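Match reporters wanted for the coming season

Football writing, paid by the match, home and away grounds

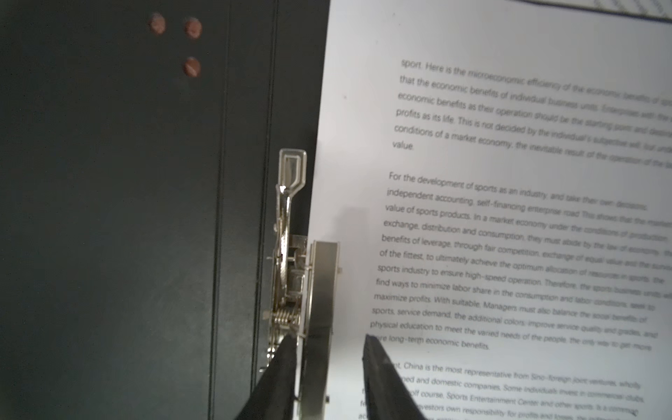 Marisa Monti filed her first report for us from the back of a supporters' coach, and she says the best advice she can give anyone thinking of applying is to come for the football first and the byline second. You will be writing with cold hands, she says, and the winner will go in while you are looking down at your notes, and you will still want to go back the next week.

We think she's right, and we are looking for more people like her.

Zustora is an independent soccer site covering the lower divisions and the women's game. We run match reports, player interviews, a weekly podcast and a very long Monday column that our readers claim to skip and then write to us about in detail. Our newsletter goes out to 3000 subscribers. Last season we covered 43 clubs, and there were still Saturdays when a really good game went by with only a scoreline on our page. We'd love to fix that!

So we are taking on new match reporters. Play is suspended for now and we don't know when the leagues will be back, but we want the team picked, trained and ready to go when they are.

The work

You'll be assigned a small group of clubs close to where you live and cover their games through the season, league and cup. For each match we need a short report at the final whistle (250 words, clean enough to publish as it stands) and a longer piece by noon the next day. The longer piece is where you get to enjoy yourself. Tell us how the left back kept getting caught upfield, or why the home crowd went quiet after the break. If the game was dull, say so and keep it short.

You'll also be asked to:

– talk to at least one coach or player after each game and write down exactly what they said
– send in the lineups, scorers, substitutions and cards
– keep an eye on transfers, injuries and changes of manager at your clubs
– join the podcast now and then, if you're comfortable with that (it's fine if you aren't)

Most games are on Saturday afternoons, with some midweek evenings. We don't expect you at every one. Tell us early which dates you can't do and we'll find cover.

Who we're after

You don't need a journalism degree, and you don't need to have been published. Several of our regulars started out writing for their club's program or a fan forum, and one of our most popular writers had never shown her match notes to anyone before she sent them to us. We do need people who watch closely, get names right and can hit a deadline when the game has gone to extra time.

It helps if you know the lower leagues, but a reader who has only ever followed the big clubs can learn. Bring us curiosity about a right winger who works in a bakery during the week and we can teach you the rest.

You should be 18 or over and able to get to grounds on your own, by car or public transportation. A second language is a real plus. Quite a few dressing rooms on our patch run on two or three, and players open up when they can answer in their own.

If you support one of the clubs in your area, that's no problem. Just tell us, and we'll give you that one only if you feel able to write about a bad defeat the same evening.

Pay and support

We pay a flat fee per match, the same for everyone, with an extra payment for cup games that go past 90 minutes. Travel is refunded on top. Fees are paid at the end of each month. We'll send you the full rates when we reply to your application, before you commit to anything.

Every new reporter works with an editor for the first 3 matches. Your editor will go over the report with you by phone the next day, line by line if you like. Sânziana Stanciu runs this part of the site and is very good at it – she will cut your opening paragraph and you'll be glad she did.

Training will be held online over two evenings. We'll cover taking notes during play, writing to the whistle, asking a question that gets more than "we take it one game at a time," and the basics of libel. You'll also get our style guide, which runs to 27 pages and has strong views on the word "clinical."

How to apply

Send us an email with:

1. A few lines about you, where you live and how far you're willing to travel.
2. A match report of no more than 400 words. Any game, any level, any year. With no live soccer on, an old match you've found online is perfectly good, and so is a game you remember well.
3. The names of two clubs you'd like to cover, and one you think we've been neglecting.

Please put the text in the body of the email and leave out attachments. There's no need for a formal résumé, though you can include links to anything you've written.

We read everything that comes in and everyone gets a reply. If we like your report, we'll set up a call to talk about soccer for half an hour, mostly yours. Applications stay open until all the places are filled, and we're happy to answer questions first if you're not sure this is for you.

Write to Sânziana Stanciu at the Zustora sports desk, with "Match reporter" and your town in the subject line.

Posted Apr 16, 2020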